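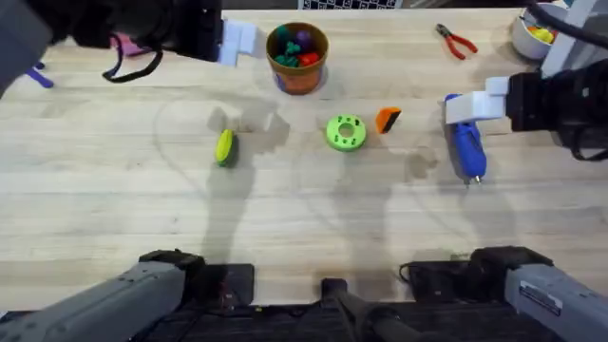
Demo table with both arms over it, blue tool at the right-hand gripper.

Open day safety check – Kilten workshop, Dunleavy building
To be gone through before each group comes in. Comments are from the August walk-round.

1. Table surface
OK. A few streaks and scuffs in the wood, all of them old friends by now. I ran my hand over it twice and found no splinters.

2. Hand tools on the table
OK with a comment. The red-handled pliers are at the back, and I'd like them to stay there, please, however handy the front looks when you're busy chatting with visitors! The blue tool is to be unplugged between groups if it has a plug on it.

3. Small pieces
OK. The orange cup is filled right above its rim, so do take a handful out before the little ones from Heststead arrive.

4. Cables
Needs attention. Please check the black cable behind the right arm at full reach – I'd feel a good deal happier with 2 clips on it.

5. Visitor line
Moved back to 3 feet. No more than 12 people in the room at a time, and that includes the parents.

6. Stop button
Tested from both ends of the table. OK.

7. Way out
Door 229 to stay unlocked. The Drernska banner was leaning across it and has gone to the hallway, where it looks very nice.

Next check: 1:30 p.m., before the second group.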